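Pre-Launch Survey Inspection: Walk-Through Checklist with Comments
Household Products Panel, Spring Wave (April)
Platform: Ekton Forms
Questionnaire: Gernetti Kitchen and Cleaning Study

A note before the items. Thank you to everyone who sent in comments on the first draft, and please don't be alarmed by the length of what follows. Most of it is small stuff, the kind that takes longer to write up than to fix. I went through the whole questionnaire twice, once on a laptop and once on my phone on the bus, and marked each line OK, FIX or HOLD. Anything on HOLD has to be cleared before invitations go out on Thursday.

SECTION A. RESPONDENT LIST AND INVITATIONS

A1. Contact list loaded and de-duplicated. OK
Comment: We have 639 addresses after cleaning. A handful of people had signed up twice with a work address and a home address, and I kept the home one in each case.

A2. Opt-outs from the last wave removed. OK
Comment: Checked against the Truvum export. Please do not re-import the old list for any reason, even if it looks handy — it still has the opt-outs in it.

A3. Invitation email shows sender name, purpose and contact address. FIX
Comment: The purpose is lovely and clear, but the reply address still goes to a mailbox that was closed over the winter. Change it in the template and in the reminder too.

A4. Special characters display correctly in names. FIX
Comment: The test record for Đoàn came through fine in the email greeting and then turned into question marks on the welcome page. I suspect the welcome page has its own encoding setting. It would be a shame to greet a panel member that way after they've been kind enough to click.

SECTION B. CONSENT AND PRIVACY

B1. Consent statement appears before the first question. OK

B2. "I do not agree" leads to a polite exit page and stores nothing. HOLD
Comment: It does lead to a polite exit page. It also writes an empty row to the results with a time stamp and a partial network address, and we promise in the statement that we keep nothing at all. I'd like this one fixed first, ahead of everything else on the list, and then tested by somebody other than the person who fixed it.

B3. Age question limited to ranges. OK
Comment: Much nicer than asking for a birth date. Well done.

B4. Export files protected by a password. OK

SECTION C. QUESTIONS AND ROUTING

C1. Each required question is marked as required. FIX
Comment: Question 7 will not let you go on without an answer, yet there's no star next to it. I sat there pressing Next for longer than I care to admit.

C2. Skip logic tested on every branch. OK
Comment: People who say they rent are now sent past the remodeling block, as they should be.

C3. Pictures in the handle comfort block load on a slow connection. OK 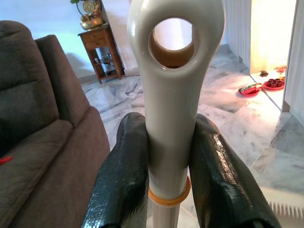 Handle with oval hole and orange ring, gripped from both sides.

C4. Rating scales run in the same direction throughout. FIX
Comment: They nearly all run from "very uncomfortable" on the left to "very comfortable" on the right, and then the last grid flips. If we leave it, we will spend a week wondering why the answers disagree with each other.

C5. Comment boxes have a sensible limit. OK
Comment: The limit is 300 characters. I might have gone a bit higher, as our panel does like to chat, but I can live with it.

SECTION D. REPORTING AND CLOSE-OUT

D1. Live dashboard matches the raw export. OK
Comment: I entered 88 test responses and got 88 back in both places. Please wipe them before launch.

D2. Charts open in the spreadsheet file without warnings. OK

D3. Reminder goes only to people who haven't finished. HOLD
Comment: In my test it also went to two addresses that had completed everything. Readers of the last report will remember the cross emails we had over this, so let's be patient and get it right.

D4. Dashboard access limited to the project team. FIX
Comment: The shared link still works when you are logged out. Turn off public viewing and send round a new link.

RESULT: Not ready to launch. Two items on HOLD (B2 and D3), both to be retested from the beginning. The FIX items can be done in any order. When you close one, add a line under my comment saying what you changed, and leave the original wording in place so the next reader can follow along.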